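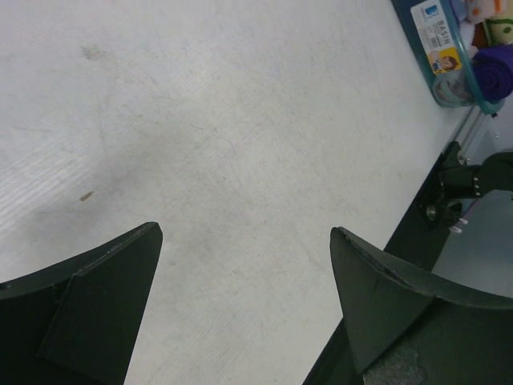
What is tabletop wear?

Tabletop wear is the gradual change in the look and feel of a table's upper surface through ordinary use, and it covers scratching, staining, dulling, dents and the breakdown of the finish.

Tabletop wear
The term is used in furniture making, furniture repair and the fitting out of schools, canteens and offices. It is normally kept separate from structural failure, such as a loose leg or a split joint, and from defects present when the table was sold.

Types of wear
Scratches are the most common form. A fine scratch stays within the finish and shows mainly when light strikes the surface at a low angle. A deep scratch passes through the finish and exposes the material underneath, where it may collect dirt and darken. Grit carried on the base of crockery, and the unglazed foot ring of a mug or bowl, are frequent sources.

Scuffing is a shallow mark spread over a wider area. In some cases it is a deposit of material from the object that rubbed the surface, and can be wiped or polished away. Where the finish itself has been worn, cleaning makes no difference.

Stains are divided into surface stains and absorbed stains. Coffee, tea, ink, turmeric and hair dye are difficult on pale tops. Ring marks from hot or wet vessels are usually described separately. A white ring on a lacquered or waxed top is moisture held in the finish, while a dark ring on bare oak is a reaction between iron, water and the tannins in the timber.

Yellowing affects many white and clear finishes. Oil-based paints yellow faster in dark rooms, and some clear coats yellow faster in sunlight. The area under a lamp or tray that is rarely moved often ends up a different colour from the rest.

Effect of colour and texture
Plain gloss surfaces show fine scratches readily, dark gloss most of all. White surfaces hide fine scratches better but show stains and grey smudges sooner. Matte and textured surfaces scatter light and so mask light damage, although a raised texture can hold dirt in its hollows. A printed or embossed grain breaks up the outline of a scratch that runs with the pattern - scratches running across it remain visible.

Testing
Abrasion testing rubs a sample under a fixed load for a set number of cycles. Scratch testing draws a hard point across the surface under increasing force. Stain testing leaves small amounts of liquid on the sample under a cover for a stated time, after which the area is washed and graded by eye under standard lighting.

Laboratory results do not always match service life. At the Samton public library, 115 reading tables from the maker Flurgate were inspected each August for several years. The greatest wear was found along the front edges, where sleeves, bags and chair arms made contact, and little was found in the centre. The same inspections covered 127 canteen tables of the Gudeta pattern at Wurnow College. Wear there was spread across the whole top, and the record of 3,586 separate marks listed scratches first and stains second.

Care
Routine cleaning uses a soft damp cloth and a mild detergent, followed by a dry cloth. Loose grit is brushed or lifted off first. Scouring powders, steel wool and melamine foam are abrasive and will dull a gloss surface. Bleach can remove some organic stains from hard synthetic tops but may discolour them, and it is unsuitable for timber. Felt pads under lamps and ornaments reduce scratching, provided the pads are kept free of grit.

Repair
Solid timber can be sanded and refinished several times over its life. Veneered tops allow far less sanding, and the layer may be cut through at the edges. Synthetic surfaces with a thin decorative layer cannot normally be sanded. Small chips are filled with coloured wax or hard filler, and larger damage is dealt with by covering or replacing the top.

Oiled finishes can be patched locally. Polyurethane generally has to be stripped or sanded over the full surface, as the join between old and new coats remains visible.

See also
French polishing
Veneer
Wood finishing
Worktop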